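Empty-grip fault

Also known as: phantom grasp, closing on air, the "nothing in hand" bug

An empty-grip fault is what happens when a robot believes it's holding something and it isn't. The jaws close, the software ticks the "got it" box, and the arm carries on with the rest of the job with nothing at all between its fingers. I've been keeping this little encyclopedia of robot failures going for a while now, and this is the entry people write to me about the most (hello to everyone who sent in their own stories, I read all of them!), so I've rewritten it from scratch. Last revised 19th October.

Where the name comes from

I first heard it from Yi-an Min, back when we were both working on the Hureo test bench. Other shops say "phantom grasp," and I've seen "false hold" in older notes, but hers is the one that stuck with me. Some people use "empty grip" only for two-finger grippers and have a separate word for suction cups. I don't bother with the difference, and suction gets its own short section further down.

How it happens

Most parallel-jaw grippers work out whether they've caught something in one of two ways. They look at how far apart the fingers stopped, or they look at how hard the motor had to push. If the fingers stop early, there must be something between them, right? Well, mostly. A bit of grit in the slide will stop the fingers early too. So will a cable that's been zip-tied a little too tight, or a zero point that has drifted since somebody last set it.

Then there's the second family, where the gripper is fine and the arm is in the wrong place. The camera calibration has slipped, or a work frame got copied over from another cell, and the arm reaches politely for a spot where the part has never been. These are the ones that end with fingertips meeting a wall or a fixture, and if the fingers jam against it, you can get a false hold on top of a wrong position. Two faults for the price of one!
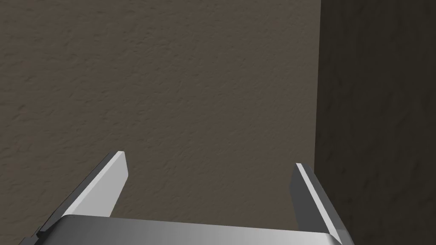
Simulators make it both easier and harder to catch. Easier, as you can run the same bad reach over and over and nothing gets bent. Harder, in that a lot of simulators will happily report a "contact" without saying what the contact was with. If your success check only asks whether a finger touched something, a wall counts. I lost most of a March to exactly that. The success log looked wonderful, and when I finally sat down and watched the replays I wanted to crawl under my desk.

The Ojeda runs

This is the case I know best. Ojeda was our name for a simulated pick-and-place project: 500 runs in a batch, one gripper, a very plain room. The planner had been told that a stalled finger meant a good grasp. In one batch, 9 runs were marked as successful and had no object in the jaws at any point. Yi-an spotted it, not me. She'd noticed that the "held" part had a weight of zero in those runs, which should have been a giveaway.

We fixed it in two steps. First we made the check ask which body the finger was touching, and threw out anything that belonged to the room. Then we added a lift test: raise the arm a little, look again, and only then call it a hold. The second step slowed every run down and I grumbled about it for days. I use it on everything now.

Why it's a safety matter

With an empty gripper you might think the worst outcome is a missed part. The trouble is what comes next. The arm may move faster than it should, or swing to a drop-off point where a person is expecting a part and leans in to see where it went. And if the real part was nudged instead of gripped, it could be balanced on an edge somewhere. Please stop the cell properly before you go looking for it. Reaching in "just for a second" is how fingers get hurt.

Suction cups

Same idea, different sensor. A cup pressed flat against a wall or a table will seal beautifully and report a perfect vacuum. The Jonia cell did this with its own guard panel and then tried to carry the panel away, which I'm told was quite loud.

Checks people use

Close the jaws on nothing at startup and compare the reading with the last one. Re-zero after any bump, even a gentle one. Keep walls and fixtures in the collision model, with a margin around them. Log the finger gap along with the pass or fail mark, so you can go back and argue about it later.

See also: dropped part, drifted zero, ghost contact, wrist stall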